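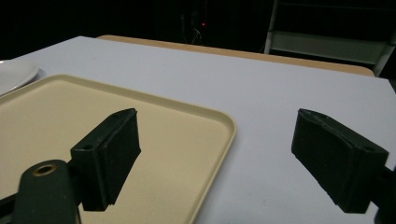 According to one student in the Arkero robotics club, the hardest part of the new project was to learn patience. The same member said that in the first weeks everybody wanted to move fast, and the plates did not agree with it.

The club is teaching a robot to set a table, using a plate and a tray. The students do the task by hand with a gripper tool, again and again, and the recordings are then used for training. By the end of December they had saved 563 recordings. The goal before the Herker student competition is 70 more, all of them made by the newest members.

There are 11 students in the group this year, from two schools. They meet in the evening at the Afolabi learning center, where they have a room until eight o'clock. The work is divided in pairs -- one student holds the gripper, the other writes the notes and checks each recording.

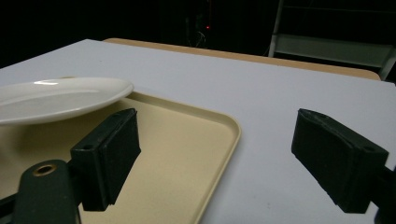 Can new students still join? The club takes new members until the end of January, and no experience with programming is needed.

The entry for Herker will be called Virnix, a name which was chosen by vote after a rather long discussion. Parents and friends are welcome at the practice round, which starts at 5:30 p.m. in the main hall of the center.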